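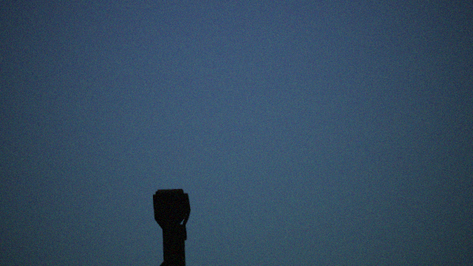
A demonstration should leave the visitor with something to do, Wulan Tjoa told us when we first talked over the plan for the open day, and if all you give people is an arm that moves on its own, they will watch it politely for a minute and then go and find the coffee. We have come back to that remark many times while writing this section, and a good deal of what follows can be read as our attempt to live up to it.

5. The open day at Mirkberg

5.1 Setting and plan

The open day took place at the Mirkberg building on 7 August 2024, in the middle of the school vacation, and the doors were open from late morning until the early evening. The building was welcoming families, neighbors, and a fair number of people from Bruddale who had simply seen the poster at the library. Our own part in it was one room on the ground floor, where visitors could try out Nulby, the simulator described in Section 3, and talk to us about it for as long as they liked. Some of them liked for quite a long time, and we are grateful for it.

We had two aims. The first was plain hospitality: the people who live near a robotics building ought to be able to come in and see what goes on there. The second was closer to the subject of this paper. We wanted to learn how people with no background in robotics make sense of a simulated arm, what words they reach for when they talk about it, and at which point in a visit they begin to ask questions of their own. Everything we had read, and everything we had seen at earlier events, suggested that the first few minutes matter a great deal, and those are just the minutes that tend to be filled with a speech by the host. We decided to keep our speech very short.

Figure 4. Simulated arm in Nulby, upright against the plain blue-gray background, with the gripper head at the top.

5.2 How a visit went

A visit had three parts, though we were never strict about it. On coming in, visitors sat down at a screen showing a simulated arm and nothing else. In Figure 4 the arm is close to black and almost all of the view is left to the background, so there is very little to look at apart from the outline. Aled Parri, who hosted the room in the mornings of our trial runs and for the whole of the open day, asked each group one question at this point, always the same one: what do you think it can do? He then waited. Waiting is harder than it sounds, and in the trial runs all of us had broken the silence far too soon.

In the second part, visitors moved the simulated arm themselves. We used the Saragih hand controller, a small box with two sticks and a button, and gave no instructions beyond saying that nothing could be damaged. Most people began with the tiniest movements they could manage, and then, having seen that the arm followed them, tried something large and sudden. Children tended to go about it the other way around. We had set up a simple task for those who wanted one, which was to bring the gripper over a block and close on it, but it was offered only when somebody asked what they were supposed to be doing. Several visitors never asked, and were perfectly happy making the arm wave at a grandparent.

The third part was a conversation at a table by the window, with tea, paper, and colored pencils. Here we invited people to draw the arm from memory, or to write down a question they would like to have answered. The host joined in when a question came up that could be answered then and there. Otherwise the sheets were left on the table, and later visitors could read them, which they did with evident enjoyment, sometimes adding an answer of their own underneath.

5.3 What we recorded

The Mirkberg front desk recorded almost 800 visitors over the day. We do not know how many of them came into our room, as we had no wish to make anybody sign in for the sake of our paper, and this section should be read with that in mind. What we do have is a set of 100 sheets from the table, together with the notes that the host wrote between groups, and 17 longer conversations for which the adult visitors gave us permission to take notes. No sound or video was recorded. Names were left off the sheets, and where a child had signed a drawing with some pride, we covered the signature before making our copy and gave the drawing back.

The sheets were read by two of us separately and sorted into loose groups, and we then sat down together to talk through the ones we had placed differently. We did this twice, once in the week after the open day and once in October, when we had forgotten enough of the day to read the sheets with fresh eyes. The second reading changed our minds about quite a few of them.

5.4 What visitors talked about

The thing that came up most often in the conversations was the hand. Visitors called the gripper a hand, a claw, a mouth, a beak, and in one memorable case a stapler, and the word they chose seemed to carry a guess about what the arm was for. Those who said mouth asked what it would eat – that is, what it could pick up. Those who said hand asked how strong it was and whether it could feel. We had expected questions about motors and computers to come early, and they did come, but as a rule only after the visitor had spent some time with the controller.

The drawings told us something similar. People who drew the arm after using it gave a good deal of attention to the joints, even when they got the order of them wrong, while people who had only watched over a shoulder drew a single smooth shape with a gripper on the end. We are careful not to make too much of this. The visitors who chose to use the controller may well have been more interested in machines to begin with, and the difference was one we noticed in the sorting and had not set out to test.

A smaller group of visitors wanted to know why we work in a simulator at all when, as one of them put it, you could go and get the real one out. It is a fair question, and we did not always answer it well. The reply that seemed to satisfy people best was the most ordinary one, namely that we try things many times over and would like to do so without breaking anything. One visitor, a retired baker, compared it to practicing a piping pattern on parchment before going near the cake, and Aled Parri borrowed this for the rest of the afternoon with the visitor's kind permission.

5.5 Difficulties

The room was too warm after lunch, and visits in those hours were noticeably shorter. We had thought that a group would stay for ten minutes or so, but one family stayed for 50, and we had no graceful way of looking after the people behind them in line. A second screen would have helped, and so would a second host.

The controller also caused more trouble than it should have. Its two sticks feel the same under the thumbs, and many visitors took a while to find out which one turned the wrist and which one raised the arm. Some of the frustration we noted down as being about the robot was, on the second reading, frustration with the box. For later events we have put a strip of felt on the left stick.

Finally, our single opening question worked less well with very young children, who often looked at their parents instead of the screen when they heard it. With them, the host took to handing over the controller first and asking afterward. We would do it in that order from the start another time, and we return to the wording of the question in Section 6.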